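April, evening

Water

Header tank at 231 litres by the dipstick this morning, down from yesterday. The drop is too big for household use alone. Shut the valve to the garden line at 7 am and read the stick again at noon: no change. So the leak is on the garden side, somewhere between the tee and the far tap. Walked the trench line and found one soft patch beside the quince, dug down with the narrow spade. The Bristex coupling had cracked along the moulding line. Cut it out and fitted a brass one from the tin in the shed. Two turns of tape were too few and it wept. Four turns held under pressure. Left the hole open overnight to be sure.

Pump

The Lanz is still short cycling. Cut-in pressure is where I set it, cut-out is drifting high. Bladder pre-charge read 14 psi, well under what it should be at that cut-in. Pumped it up with the bike pump, which was slow work, and it ran properly for the rest of the afternoon. If it has dropped again by the weekend the bladder is finished and I will have to order from Balla, who want 25 dollars for freight on anything bigger than a shoebox.

Tươi Lý rang at lunch about the share of the bore. She has the old meter readings from the Hurnska side and will scan them. Her figures and mine disagree for last winter. I suspect I wrote down one reading in gallons, the old meter being what it was. Told her I would go back through the book.

Indoors

Went back through the book. The gallons theory holds for one entry and fails for the other. Gave up at four. Maple board with the little coloured blocks on it, on the blue pegboard table.

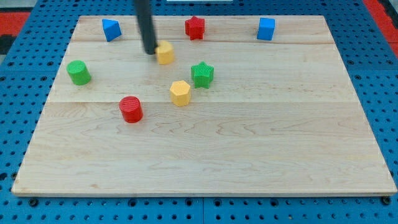

Weather and garden

Overnight low of 11, wind from the south-west until mid-morning, then nothing. No rain in the gauge. Picked the last of the beans and pulled the plants, roots left in. Garlic bed is forked over but the soil is dry a hand's depth down, so planting waits until the line is back on.

To do: backfill at the quince, check pre-charge, buy tape, grease for the far tap. Ring Tươi back about the second entry.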